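Chapter 4
Rules for Shared Tables: Good Practice When Two Arms Work Together

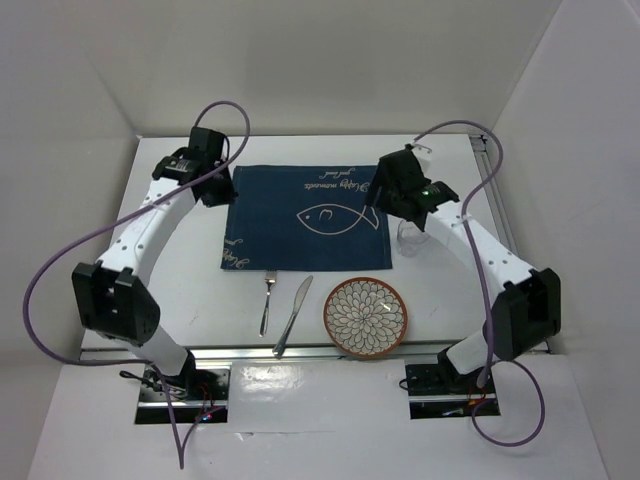

Good practice in robotics starts with a question that sounds almost too plain to print: what, exactly, counts as finished? I love this question, and by the end of the chapter I hope you will too. Laying a place at a table is a lovely way into it, as everyone already has an opinion. Put a fork and a knife on the bare surface just below a placemat, the knife lying at a slant, with a plate off to the right and a glass tumbler standing under one gripper, and ask a room of students whether the place is laid. Half will say yes. The other half will want the fork right beside the plate, the knife squared up and the mat straightened first. Both groups are being perfectly reasonable, and that is our problem! A rule that reasonable people read in two ways can't be tested, and a rule that can't be tested won't keep anyone safe or make two laboratories agree.

Chapter 3 dealt with single arms, where most rules concern the arm and the person beside it. Add a second arm and things get far more interesting. The two can now reach for the same object, block each other's view, or wait for each other for ever, each politely holding still. None of these faults needs a broken part. They come from rules that were written for one arm and then simply applied twice.

We will follow the Lineck tabletop code through the whole chapter. It is short (12 clauses, all reprinted in Appendix B) and written in ordinary language, and students tend to enjoy arguing with it. It began as house rules at the Drodetska workshop and was later taken up, with changes, by the teaching laboratory at Bumura. The changes matter to us as much as the clauses do. You can learn a great deal about a standard by looking at what its second owner crossed out.

4.1 Three kinds of rule

Clauses in the Lineck code fall into three groups, and it helps to sort them before you read any further.

Limits say what must never be passed. Clause 2 states that no gripper may travel faster than 100 millimetres a second while the other gripper is inside the shared zone. You can measure this, log it and argue about the number, but you can't misread it.

Procedures say what must be done and in what order. Clause 5 requires the operator to name the arm that has right of way before either one moves. The Bumura version adds that the name must be spoken aloud and written on the run sheet. Drodetska only asked for it to be written.

Outcomes say what the result must look like. Clause 9 is the famous one: 'Tableware shall be placed neatly.' We will spend most of section 4.4 on those five words. Before you get there, try writing your own version. Nearly everyone's first attempt is worse than the original, mine included, and it is a very good exercise.

4.2 Cables, mountings and the things between runs

It is tempting to skip the clauses on upkeep. Please don't - they are where good habits are made. A cable that runs along a moving arm needs enough slack for the arm's full reach, and the slack has to go somewhere. Clause 7 asks for a slow sweep of both arms through their whole range, with the operator watching every loop, at the start of each session and again after any cable has been moved.

In the Bumura log for one teaching term, 187 runs were stopped early. Roughly 100 of those stops were put down to something the sweep would have shown: a loop catching on a joint, a loose mounting, a camera nudged out of line. The rest were mostly disputes about clause 9, so you see why section 4.4 is so long.

Butt's rule of thumb, which you will meet again in Chapter 6, is to keep 400 millimetres clear on every open side of the table. It isn't part of the code. Many laboratories follow it anyway, and we will ask whether a habit that widely shared ought to be written down.

Before you read on

Take a sheet of paper and write a rule for where a fork should go. Use no more than two sentences. Swap with a partner, and each of you try to obey the other's rule while getting the result as wrong as you can. Keep both sheets, as you will need them in section 4.4.

Key terms in this chapter: shared zone, right of way, limit, procedure, outcome, tolerance, run sheet, early stop.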